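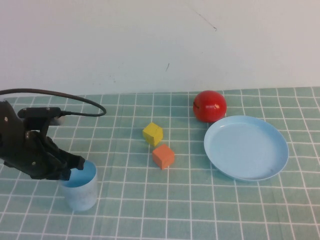
Preguntas frecuentes sobre publicar novela romántica por entregas

Por Ebise Hailu
20 jul 2019
Lectura: 5 minutos

Recibo casi siempre las mismas preguntas de gente que está escribiendo su primera novela romántica y quiere colgarla por capítulos. Las contesto juntas. Aviso de que no soy la persona más entusiasta con este sistema. He publicado dos historias así y leo muchas más de las que debería.

¿Es verdad que las editoriales buscan autoras en estas plataformas?

Alguna hay. Lo que no me creo es la frecuencia con que se cuenta. Cuando pregunto de dónde sale la historia de la chica a la que llamaron tras el capítulo veinte, suele ser una prima de alguien de un grupo. Kivar tiene en portada un apartado de «historias descubiertas» y, la última vez que lo miré, había 10 títulos. De ellos, 2 estaban editados por la propia Kivar. Saca tus conclusiones.

¿Cuántas lecturas necesito para que me tomen en serio?

Depende de quién te tenga que tomar en serio. El contador sube cada vez que alguien abre un capítulo, aunque lo cierre en la primera línea. Mi segunda novela llegó a 1255 lecturas y los comentarios de lectoras que habían terminado el libro cabían en una pantalla del móvil. Si quieres un dato que sirva para algo, compara las lecturas del primer capítulo con las del último. Duele bastante.

¿Tengo que publicar todas las semanas?

Eso dicen las guías, escritas en general por las plataformas, que viven de que vuelvas. Publicar seguido ayuda a que no te olviden, eso lo concedo. También explica la cantidad de capítulos en los que la protagonista se ducha, desayuna y recuerda lo que pasó en el capítulo anterior. Mulugeta Dinsa, que me corrige los borradores, los llama «capítulos de sala de espera» y me ha tachado unos cuantos. Yo ahora no cuelgo nada hasta tener la historia terminada.

¿Funcionan todavía los tópicos de siempre?

Funcionan, y no pienso fingir que no me gustan. De enemigos a amantes, el noviazgo de mentira, la única cama de la posada. Mi duda es otra: si quitas el tópico, ¿queda alguien dentro? Hay heroínas que en la sinopsis son arquitectas, cirujanas o pilotos y en trescientas páginas no trabajan ni una tarde. Me pregunto cómo pagan el alquiler.

¿Y el protagonista posesivo?

Vende, dicen. Puede ser. A mí que un señor le revise el teléfono a la protagonista en el capítulo tres me saca del libro, por muy verdes que tenga los ojos. Si tu historia lo necesita, escríbelo, pero no esperes que todas las lectoras lo tomemos por ternura. Y pon la advertencia de contenido antes del prólogo. En los agradecimientos no sirve.

¿Qué opinas de los servicios que prometen una reseña?

Opino mal. Hopkin ofrece un paquete de «visibilidad garantizada» y les escribí para saber qué garantizaban exactamente. Me contestaron con la tarifa. Volví a escribir y me contestaron con un descuento. Una reseña pagada que no puede ser mala es publicidad, y puestos a pagar publicidad prefiero saber dónde sale.

¿Merece la pena presentarse al premio Bredberg?

Lee las bases enteras, incluida la letra pequeña, y después decide. En la convocatoria de abril, participar suponía ceder la publicación digital de la obra aunque no ganaras. Huguette Langlois, que quedó finalista hace tiempo, me contó que tardó meses en recuperar los derechos de la suya. Ella volvería a presentarse. Yo no. Las dos hemos leído las mismas bases, así que tampoco me hagas demasiado caso.

¿Puedo retirar la novela cuando quiera?

Puedes borrarla de tu perfil. Que desaparezca de verdad es otro asunto. Las historias populares acaban copiadas en páginas que no responden a los correos. Guarda los borradores con fecha. Yo además me guardo los comentarios, hasta los antipáticos.

¿Me van a robar la idea?

Lo dudo mucho. Una chica llega a un pueblo a reformar la librería de su abuela y discute con el carpintero: esa idea la hemos tenido por lo menos 100 personas, y yo la he leído con placer más de una vez. El texto copiado sí pasa y se puede denunciar. La idea, con perdón, no suele valer tanto.

¿Hace falta ambientarla en un sitio extranjero?

No sé quién lo decidió. Hubo una temporada en que todo ocurría en pueblos ingleses escritos por gente que no había salido de su provincia, y se notaba en la lluvia. La serie de Urnenham, de Mulugeta Lencho, se inventa el pueblo de arriba abajo y me convence más que muchas ciudades reales, quizá porque el autor sabe a qué hora cierra la panadería. Si tu protagonista puede enamorarse en Albacete, déjala en Albacete.

¿Tiene que acabar bien?

Si la etiquetas como romántica, sí. En esto soy antigua. Matar a uno de los dos en el epílogo y dejar la etiqueta puesta es hacer trampa, y las lectoras se enfadan con razón. Lo que no hace falta es boda, ni mellizos, ni el salto de cinco años con perro.

¿Lees manuscritos?

Los primeros dos capítulos, cuando puedo, y tardo. Bereket Teshome se encarga del correo de la página y te dirá si la lista está abierta. No mandes la novela completa. No firmo frases para cubiertas, y visto lo que opino de casi todo lo anterior, tampoco creo que te conviniera.

Entradas relacionadas

El triángulo amoroso que se resuelve en la primera página
Leí la serie de Urnenham en desorden y se entiende igual
Sinopsis que cuentan el final
¿Quién escribe las cinco estrellas?
Prólogos que me saltaría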